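The Pink Box

Agata Caruso had packed gift boxes at Pellegrini for 14 years before the grippers came to Skamberg. In March the company closed the long hall and gave the packers new work. They had to go to furnished rooms and pack with the grippers in their hands, so that the machines in Griselholm could learn from it.

"You are not a packer now," said the young man from the office. "You are a teacher."

"Does a teacher get more money?" asked Agata. He looked at his papers.

The first room had a bed with a flowered cover, and the work was done there. Her wrists hurt in a new place. For 31 minutes she did not speak. 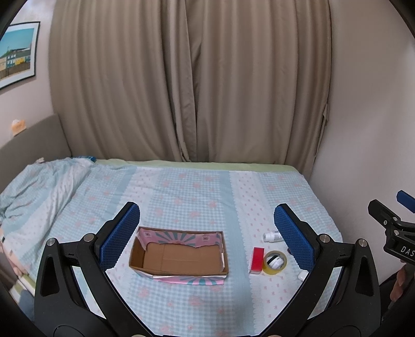
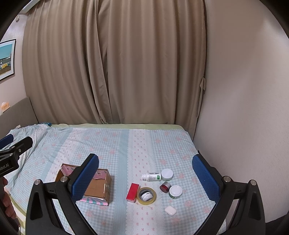

Evening

On the bus to Grodside she held her bag on her knees and opened and closed her fingers. In the old hall they used to sing, and somebody always sang too loud. In the room there was only the small click of the black fingers.

Her daughter called at six.

"How many today?"

"60," said Agata. "They want 961."

"And after that?"

The bus stopped at the bridge, and two schoolboys got on. Agata thought of the way she turned a jar with her thumb, so the label looked at the customer. She had not shown them that yet.

"After that I will see," she said, and asked what there was for supper.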